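Home Contents Chapters Glossary Index
Search this book Go
Print this page E-mail this page

Chapter 2
Names on Things

I keep a shoebox of labels under my desk. There are 567 in there, mostly peeled off jars and snipped out of collars, and before I wrote this chapter I tipped the lot onto the floor and tried to sort them by what the words were doing. It took me most of October and my knees haven't forgiven me!

The first pile was easy. These are labels that tell you what you've got: SALT, SOAP, SIZE 10. The second pile gave me trouble, because it was full of words that sound like information and mostly set a mood. A city, a founding year, something royal, something about a trademark. Sweatshirts are wonderful for this (go and look at your own drawer, I'll wait). You can read every word on the chest and still have no idea who made the thing. I call this borrowed lettering, and we'll spend Section 2.1 on it.

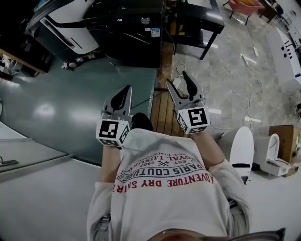 Iñaki Ortuño thinks I'm too hard on borrowed lettering. He wrote in the margin of my draft that a date and a place name are doing a real job even when you can't check them, since they teach a reader where on a label to look for a maker. I've left his note in because I half agree, and you can argue it out in Exercise 1.

Then there's the third pile, the invented names. I once gave a class of 31 students four words I had made up on the bus, Inunow, Irnetti, Sison and Punderar, and asked what each company sold. Irnetti was shoes or coffee, they were quite sure of it. Punderar got lawn mowers. Sison split the room, and poor Inunow was a phone app to everyone but Unai Robles, who held out for frozen peas. A short made-up name comes with hardly any meaning attached, but we start supplying some from the sound right away.

Where the name sits matters too, and how big it is, and what color it's up against. A kitchen appliance may carry one word and leave the rest of its front plain. Compare that with a crowded sweatshirt before you go on.
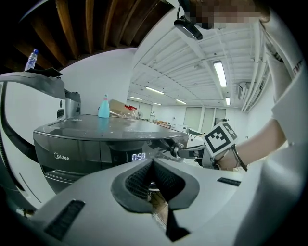 Figure 2.2. A single name, Midea, in white on a dark gray front panel.

2.1 Borrowed Lettering

Start with the places. Why is it so often a city, and so seldom a small town?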